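Section 4: Fitting a new case and cleaning the old one

Your Stirkus phone should come out of its case once a month so that grit can be wiped away. Set aside 35 minutes the first time.

1. Turn the phone off and unplug the charging cable.
2. Push one corner of the case back with your thumb until the phone lifts.
3. Work along the long side, then pull the phone free. Do not pry with a knife or a key.
4. Lay the case on a flat surface and check the corners for splits.

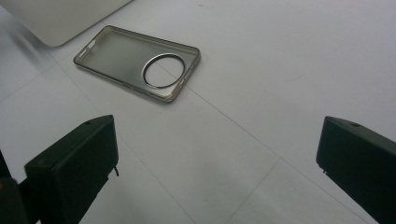

5. Mix a drop of dish soap into a bowl of lukewarm water and wash the case with a soft cloth. Rinse it well.
6. Leave it to air-dry overnight. Moisture left under the phone can fog the back glass.
7. Wipe the phone with a dry cloth — never a wet one — and press it back in, camera end first.

Caution: Do not use bleach, acetone or a hair dryer. Heat above 140°F will warp soft cases, and a warped case will not hold the phone in a fall.

Note: Clear and tinted cases yellow with age and sunlight. Washing will not reverse this. Replacement cases are sold under part number 3896 (soft) and 1618 (hard).

Small parts such as the SIM tray and its pin are easily lost during cleaning. Keep them in a dish until you have finished.

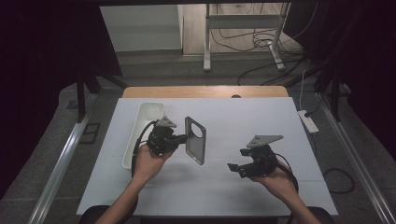
Can I charge the phone wirelessly with the case on?

Soft cases up to 3 mm thick work with the Wuvov charging pad. If charging stops or the phone feels hot, take the case off and try again. Cases with a metal plate for a car mount must be removed every time.

For screen protectors, go to Section 5.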